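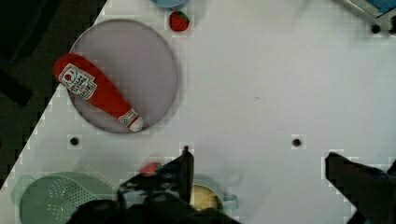 Jirholm Press will publish a new edition of the Upanishads for general readers in December, and it would like to begin by lowering expectations. The book will not bring inner peace in nine minutes a day. It will not explain quantum physics. Its makers doubt that any translation can do those things, and they doubt the people who say theirs can. Sacred words now turn up on mugs, yoga mats and phone cases, and a saying lifted from its setting becomes a bit like a plush ketchup bottle on a dinner plate: the shape is familiar and the label is in place, but there is no meal in it.

The edition, called Plain Upanishads, runs to 700 pages with notes. It covers the older prose texts, among them the Chandogya and the Brihadaranyaka, along with shorter verse texts such as the Katha and the Isha. The translation was made from the Sanskrit by a small group working under the name Chin, which has asked to be credited only as a group.

Readers who know these works from quotation books may be surprised by how much arguing goes on in them. Students ask teachers the same question again and again. Teachers dodge, lose patience, or send people away to think. A king corrects a priest. A boy questions Death and will not be bought off with cattle and long life. The texts do not always agree with one another about what the self is, or how it relates to Brahman, and the translators have left those gaps alone.

"We have read a good many versions that smooth all this out," the Chin group said in a joint statement. "They tend to sound wise and to say very little. If a line is hard in the original, we let it be hard, and the note says so. In places we simply do not know what a word means. We suspect that others did not know either."

The notes set out how some of the main schools of Vedanta have read the best-known passages. Shankara's reading, in which the self and Brahman are finally one, has often been passed along in the West as the only one on offer. Ramanuja and Madhva read the same lines quite differently, and the notes give their views room. The editors take no side, and they are wary of anyone who tells a beginner that the matter is settled.

The word "atman" stays in Sanskrit for most of the book. "Soul" was tried and dropped - it brought in too much from elsewhere - and "self" is used only where the sense is clear. A short list of terms appears at the back. There is no foreword by a famous name and no list of life lessons.

Jirholm is printing 3,000 copies in paperback. A further 500 will be bound in cloth for libraries, with distribution handled by Postex. An audio version is being recorded by Skurkix, unabridged, with the long lists of teachers and pupils left in. Jirholm was advised to cut them and does not expect them to be popular.

Review copies will be ready before publication and may be requested from the Jirholm press desk. Requests should say whether the reviewer reads Sanskrit. Those who do will also receive the translators' working notes, and Jirholm would like to hear about any mistakes they find.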